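About Us

Hi, and welcome! I'm the person who answers the email, sweeps the floor and orders too many M3 screws, so I get to write this page as well. It was last gone over on January 5, 2019, when I finally took out the part that said we were "opening soon."

Vondus is a small shared workshop for people who want to build robots and don't have the space, the tools or the patient neighbors to do it at home. We have benches, we have a back corner where the arm lives, and we have a kitchen that is always one mug short. We are a school in the loosest sense of the word. There are courses, and you do get a folder, but there's no exam and I would fail it anyway.

How it started

I used to build things in my garage. My first robot was a line follower that couldn't follow a line, my second was a cat feeder (the cat was not consulted), and my third was an arm made out of hobby servos that shook so badly it looked nervous. I loved that arm. I also used up every extension cord in the house on it, and one evening I was told, kindly, that the garage was supposed to have a car in it.

So I rented a room on Wardale Street, the long narrow one behind the upholstery shop, and asked a few people from an online forum whether they'd like to split the rent. I figured I'd get two replies. I got seven, and one of them owned a lathe! We moved in that September with folding tables and a space heater, and the first thing we built together was a shelf. The second thing was a better shelf. After that we got going on robots.

The name doesn't mean anything, by the way. It was painted on an old cabinet that came with the room and we all got used to saying it.

What we do here

Most of what goes on at Vondus is members working on their own stuff. At the moment that includes a plant-watering cart, a chess-playing arm, a very loud vacuum cleaner conversion and something under a towel that I've been asked not to discuss. You book a bench, you come in, you make your mess, you clean up your mess.

Then there are the courses. The main one is called Solley, and it's for people who have never built anything with a motor in it. It runs for 16 evenings and you go home with a small two-wheeled robot that you wired and programmed yourself. I teach the first half, which is mostly soldering and me telling people their joints look fine when they're worried about them. The second half is code. We go slow. If you can follow a recipe and you don't mind making it twice, you'll be okay.

And then there's Ccori, our shared build, and the thing I could talk about all day if you let me.

The long story of Ccori

Ccori is our fruit-handling project. It began as a bet over lunch about whether a robot arm could pass somebody a piece of fruit without wrecking it. I said sure, easy, I'd have it done in a month. I've now been saying a month for quite a while.

The thing with hard objects is that you can be pretty rude to them. A wooden block doesn't care how you grab it. You close the fingers until they stop, and you lift. We had blocks working early on and we were very pleased with ourselves, and we invited people over to watch, and then somebody took a plum out of their bag and asked if it could do that. Well. We mopped up the plum.

So we started over with the idea that the fingers should close slowly and give up early. We tried foam pads, we tried silicone baking mats cut into strips (great grip, terrible to glue), and we tried a version with springs that pinged across the room and that we still find bits of. We rewrote the closing routine 17 times. I know that because I name my files badly and they're all still on the shop computer, with the number at the end.

Apples came first, then lemons, then pears as long as they weren't too ripe. Grapes are the one I go on about.
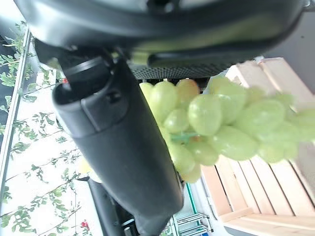
A bunch of grapes has no proper shape, and I think that's what makes it such a good teacher. It sags and it swings. Take hold of it from one side and the weight goes somewhere you didn't plan for, and if you squeeze to make up for that, you've got juice in the mechanism. The stem is the sensible place to grab, but the stem is thin and likes to hide, so a lot of our evenings go into getting the fingers near it without bullying the fruit on the way in. We also learned to keep the lift slow at the start and leave a little pause before moving sideways – a pause feels like forever when you're standing there holding your breath, but it helps.

Some nights it goes beautifully and we all cheer like we've landed on the moon. Other nights we eat the results. I've had more grapes over the past year than in the rest of my life put together, and I'm still not tired of them, but please don't bring me plums.

Anyone who has finished Solley can join in on Ccori, and so can anyone who turns up already knowing a bit. You don't need to be a programmer. Some of the best ideas have come from the people who cook, who pick up food all day long and have opinions about it. One member spent a whole evening just handling fruit with kitchen tongs and talking out loud while the rest of us took notes, and that did more for our code than any of the manuals.

What's in the shop

You'll find 18 benches if we set up the folding ones, though it gets cozy. There's the lathe (ask first, and somebody will show you), a drill press, two 3D printers that take turns being broken, soldering stations, a bandsaw, and a wall of little drawers that I labeled myself. If a drawer says "misc," I'm sorry. If it says "misc 2," I'm even sorrier.

We have a good stock of motors, wheels, sensors and wire for members, and you pay for what you use by writing it on the sheet by the door. The scrap bin is free. A surprising number of our robots have come mostly out of the scrap bin, including one that has a cheese grater for a chest plate.

The arm corner has its own rules, and they're the only ones I'm strict about. Know where the stop button is before you switch anything on. Keep your face out of its reach. Tie your hair back, take your scarf off, and don't reach in to "just fix" something while it's moving. I've done all of those wrong at least once, and I have a small dent in my glasses to prove it.

Who comes here

All sorts. We've got a couple of engineers who build robots at work and then come here to build worse ones for fun, and we've got retired folks, nurses, a baker and several students. Teenagers are welcome with an adult along, and very often it's the adult who ends up staying late. Our group nights take up to 16 people, and they do fill up, so drop me a line before you make the drive.

I'm asked a lot whether beginners slow things down. They don't! They ask why a thing is done a certain way, and half the time I find I've been doing it that way out of habit since the garage. The plant cart got its whole steering setup changed after a question from someone on her second visit.

What it costs, more or less

Membership is monthly and you can stop any time, just tell me so I don't sit there wondering if I said something. Solley is paid for separately and the price covers your parts and the folder. If money's tight, write to me and we'll work something out – there's always sorting to do, and I'll happily trade bench time for an afternoon with the misc drawers. The current prices are on the courses page, and I try hard to keep that one up to date.

What's next

We'd like a second arm. We'd like a door that closes in winter. I want to get Ccori to the point where it can empty one container into another, mixed fruit, no bruises, while I stand across the room with my hands in my pockets. There's a list on the whiteboard of what has to happen first, and it's long, and somebody has added "buy mugs" at the bottom in red.

Come and see us

The room is at the back, down the side alley past the upholstery shop. Ring the bell twice, it sticks. Parking on Wardale is fine in the evening and hopeless before that. You can come and look around without signing up for anything, and if the lights are on and you hear swearing, that's the 3D printers. Come on in and ask for a tour. Bring your half-finished thing from the garage too, if you've got one. I'd love to see it.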